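Section 4: Caring for your Vastlow stone worktop

4.1 Before first use

Your worktop leaves the Fletau workshop with one coat of sealer already applied. A second coat is needed after fitting, once the joint filler has set. Do not skip this coat, even if water already beads on the surface.

You will need:
The bottle of Miteo sealer from the fitting pack (492 ml)
2 lint-free cloths
A soft brush
Warm water and washing-up liquid
Rubber gloves

Open a window and put out any naked flame before you start. Keep children and pets out of the kitchen until the sealer has cured.

4.2 Applying the second coat

1. Clear the worktop and brush off any grit, paying attention to the back edge and the corners.

2. Wash the surface with warm water and a little washing-up liquid. Rinse and wipe down. Leave overnight.

3. Put on the gloves and shake the bottle. Pour a small pool of sealer on to one of the cloths – never straight on to the stone.

4. Work from the back of the worktop towards you in overlapping strokes. On an L-shaped run, finish the longer leg first, then turn the corner.

5. Wait 20 minutes. The sealer should look slightly tacky.

6. Buff with the second cloth until no smears are left. Check the surface from a low angle with a light behind it.

7. Leave the worktop bare until the next morning. Full cure takes longer in a cold room.

CAUTION: Sealer left to dry on polished stone turns cloudy. If this happens, wet the patch with a little fresh sealer, wait a minute and buff again. Do not scrape it.

NOTE: Used cloths can heat up on their own if left in a heap. Lay them flat outdoors until they are stiff, then put them in the bin.

4.3 Light and dark stones

The steps are the same for every stone in the range, but marks show up differently. Dark stones show limescale and dried soap. Pale veins can take up colour from tea, red wine and turmeric, so a closely veined top needs wiping more often than a plain one.
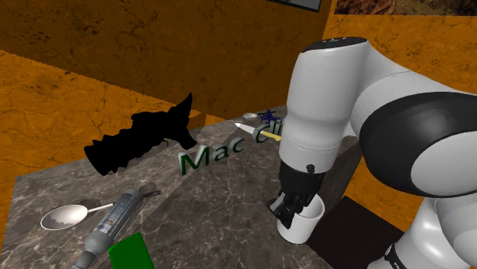
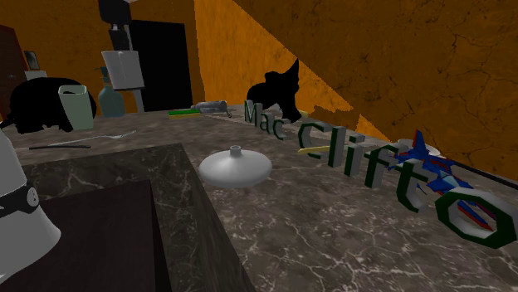

Dark grey with fine white veins.
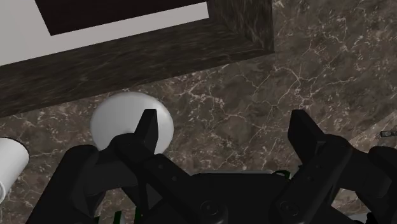

Dark brown with a close web of white and cream veins.

4.4 Daily cleaning

1. Wipe up spills as they happen. Lemon juice, vinegar and cola are the worst for polished marble.

2. Clean with a damp cloth and washing-up liquid. Rinse the cloth and go over the surface again.

3. Dry with a tea towel. In hard water areas this matters most near the taps.

Do not use bleach, limescale remover, cream cleaner or the green side of a sponge. Glass spray is not suitable either.

4.5 Testing the seal

Test every few months. A worktop in heavy use may need a new coat each April, others less often.

1. Put a teaspoon of water on the part of the worktop you use most.

2. Leave it for ten minutes, then wipe it away.

3. If the stone underneath has darkened, let it dry fully and repeat section 4.2. If not, no action is needed.

Replacement sealer is sold under part number 332. Worktops from the Pîrvu range have a honed finish and use a different product – see section 6 before ordering.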